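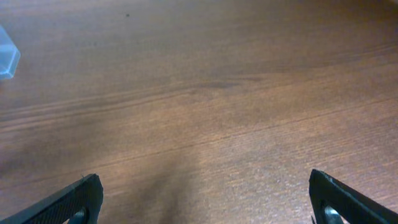
The Varkero 232 is a motion sensor for privately owned works of art. It attaches to the back of a picture frame or to the underside of a sculpture and reports any movement to a control unit in the home. Objects kept on furniture may be protected in the same way. On a brown wooden tabletop with a visible grain, like the one shown, the low-tack pad is recommended, and the adhesive mount should be reserved for frames.

Each control unit supports up to 21 sensors at a distance of 300 feet. An alarm sounds on the premises and a signal is sent by telephone line to the Nukdale monitoring center, which notifies the owner and the local police. Owners who travel may name a second contact.
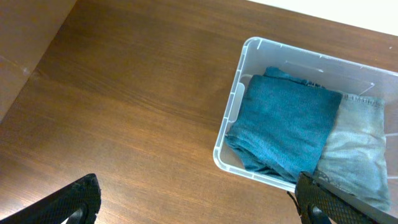 Sensors are supplied with a battery, a mounting kit and a registration card. The card should be completed for every protected work, with the artist, title, dimensions and a recent photograph, and returned to Nukdale before the system is put into service.

Battery life: 3,000 hours
Control unit: sold separately
Finish: gray or white

Orders and requests for a home survey should be directed to Anselmo Macedo, Residential Collections, Nukdale.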